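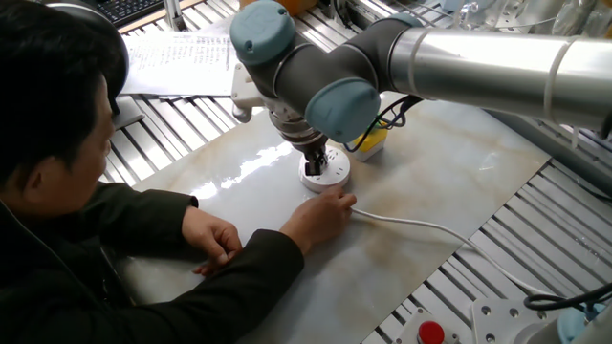 Which gripper do we carry on with for the plug task, the Tridska or the Grarkent?

The Tridska, for now. It keeps a plug straight on the way down, and the Grarkent goes back on the shelf until its new fingertips arrive.

Minutes, gripper trials meeting, Friday, 2 pm

Present: Lina Atallah (chair), Unai Calvo, Walid Rizk, Hussam Farah
Apologies: Walid Ghanem
Notes: Unai

1. Last minutes
Agreed, with one fix. Item 4 said Walid would order the fingertips. It should have said Walid Ghanem.

2. Plug and socket trials
Hussam went through the log. Each gripper had 100 tries at putting the plug into the round socket, with the same arm, the same approach path and the same speed. Tridska managed 91, Grarkent 74. Everyone was very pleased with the 91 – at the spring meeting we would have been happy with half of that!

Most of the Grarkent misses were the plug tipping in the fingers when the pins met the edge of the slots. Walid R. thinks the flat pads are to blame and the gripper itself is fine. Lina agreed but wants to see it on paper before we say so to Drorier.

The Tridska misses were odder. Six of the nine came in one run after lunch, and Hussam has looked at the force traces and can see the arm starting a little to one side each time. Somebody may have knocked the socket. Marks to be put on the table so that we can check its place before each run.

Long talk about the cable. It pulls on the socket if it is left with a bend in it. Hussam has been laying it out by hand before each run and would like a proper clip. Unai to print one.

3. Controller
The new controller from Saab has been on the second arm since Monday. Unai loves it. The force reading now comes in at 1000 Hz and the arm feels much softer when it touches something. It did stop twice with a message none of us could find in the manual. Walid R. has written to them.

Question from Lina: do we move both arms over now, or finish the comparison first? Finish first. Changing the controller halfway would spoil the numbers.

4. Cameras
Short item. The wrist camera loses the slots once the gripper is low, so the last part of the move is done on force alone. Hussam tried a side view and got some 350 usable pictures out of it, which is a lovely start. He will try it with the blinds down too, as the shine on the tabletop upsets the edge finder.

5. Money
Drorier will lend us the Tridska until the end of July. After that we buy it or send it back. Lina to ask for a price with and without the spare fingers.

6. Any other business
Walid R. asked that whoever uses the arm last writes the payload setting on the sheet. It was wrong again this week.
Unai would love to try unplugging as well as plugging in. General delight, no time set aside yet.

Actions
Unai – cable clip, marks on the table
Hussam – side camera with blinds down, short note on the Grarkent pads
Walid R. – chase Saab on the stop message
Walid G. – date for the fingertips
Lina – price from Drorier

Next meeting same time, same room, Lina to bring the draft report.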